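Trollska (gripper)

From the Trikville Workshop Encyclopedia

Trollska is a hand-held, two-finger parallel gripper developed at Valdebenito, a shared workshop in the Hikivdale district of Trikville. The design is credited to Florencia Henríquez, a member of the workshop, who drew the first version as a kitchen-table project and moved it to Valdebenito when she needed access to a larger printer. The tool is operated by a trigger and carries a camera that looks down between the fingers. Recordings made with it are used to train the control software of a small bench arm built at the same workshop.

The name Trollska is used for both the hand-held tool and the matching gripper mounted on the arm. Where the two must be told apart, members write Trollska H (hand) and Trollska A (arm).

Contents
Background
Construction
Finger pads
Use with cloth
Revisions
Known faults
See also

Background

Valdebenito had owned a bench arm since before the project began, but the arm was fitted with a commercial suction head that could not pick up fabric. Henríquez proposed a mechanical gripper in December, together with a hand-held copy that would allow a person to record a task without moving the arm itself. The proposal required that the two versions share fingers, pads and camera position, so that recordings from one would look the same as the view from the other.

An early version used a single moving finger closing against a fixed one. It was dropped after bench trials. With one fixed finger, the center of the grip shifts as the opening changes, and the operator had to correct for this with the wrist. The current design moves both fingers by the same distance.

Construction

The body is printed in dark green plastic. Each finger consists of an arm with a pad block at the end. The arms are driven by a rack and pinion inside the body: pulling the trigger turns the pinion, which draws both racks inward. A spring returns the fingers to the open position when the trigger is released. Maximum opening is 105 mm, measured between the inner faces of new pads.

Brass eyelets are set into the arms and the side bracket. The eyelets keep the fasteners from wearing into the plastic, which was a problem on unlined holes in the first prints. They are pressed in by hand with a flat-faced drift, and the workshop notes advise leaving the part to cool fully after printing before fitting them.

The camera sits above the body on a short mast and is tilted toward the pads. Its height above the pad tips is 114 mm on both versions of the gripper. A printed gauge block is kept with the tool for checking this dimension after the mast has been removed.

Finger pads

The pads are rectangular blocks of matte black rubbery material. They are treated as consumable parts. Pads are cut from sheet stock with a knife and a steel rule, and the leading edge is given a slight chamfer to help it slide under the edge of a thin item.

Wear is concentrated on the inner faces and the upper surface. Worn pads show scuffs and light specks on top, and the inner edge becomes ragged. The roughness does not reduce grip on woven fabric and in some trials improved it. On smooth plastic and coated paper the effect is the opposite, as the contact area is smaller. Pads are replaced in pairs, so that the closing point remains centered.
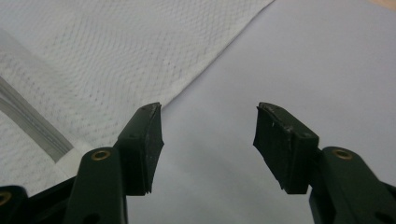

Trollska H with the fingers open beside a white textured cloth. Both pads show wear.

Use with cloth

Cloth handling is the main task for which the gripper was designed. A typical recording session uses napkins, hand towels and similar flat items on a plain tabletop. The operator approaches with the fingers open, lowers the pads on either side of a fold or raised edge, and closes slowly until the fabric is held. The item is then lifted or drawn across the table.

Textured weaves are easier to pick up than smooth ones. The raised pattern gives the pads something to catch, and a fold in the material tends to stand up by itself. Flat, pressed cotton is the most difficult material in regular use. The usual method is to push one pad toward the other along the table so that the cloth buckles into the gap.

Transparent packaging is a separate problem. Clear plastic has little visible outline, and its reflections move with the camera. Sessions that include it are stored in their own folder and are trained separately before being merged with the rest.

Revisions

The workshop log lists 7 revisions of the finger arm. Revision 6 introduced the eyelets. The current arm differs from it only in a thicker section near the pad seat, added after two arms cracked there.

Known faults

The return spring loses tension with use, and the fingers then fail to reach full opening. Arms printed with the layers running across their length are weak in bending and should be discarded. Backlash in the pinion can be felt at the trigger as a short dead movement before the fingers start to close. It can be reduced by shimming the racks, but overtight shims cause the mechanism to stick.

See also

Bench arm (Valdebenito)
Parallel gripper
Rack and pinion
Press-fit eyelet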